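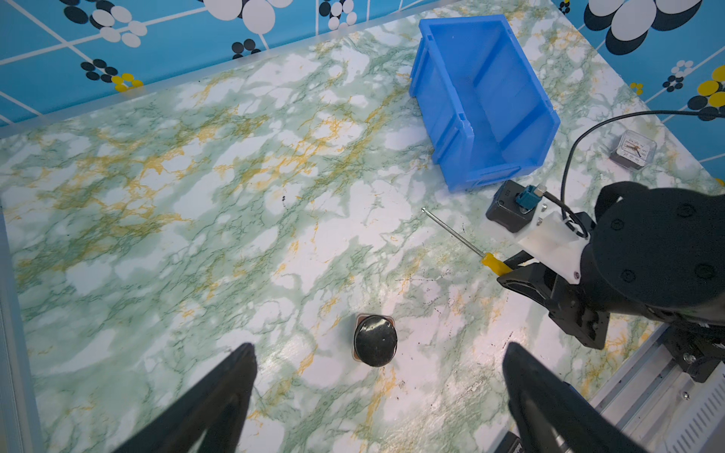
Tapsell Dance opens new studio floor in Pernum

December | 2 min read | 3 comments

Tapsell Dance is delighted to open its second sprung floor in Pernum, with room at last for adult ballet beginners! The new studio was fitted by Flavis and covers 200 square metres - a big step up for evening classes, which have had a waiting list all year.

The first term includes ballet, tap and a gentle stretch class at 7pm. Local company Grama will rehearse there in the mornings and open its final run-through to students.

Places can be booked at the studio desk. Soft shoes are fine for the first few weeks.

Shares: 757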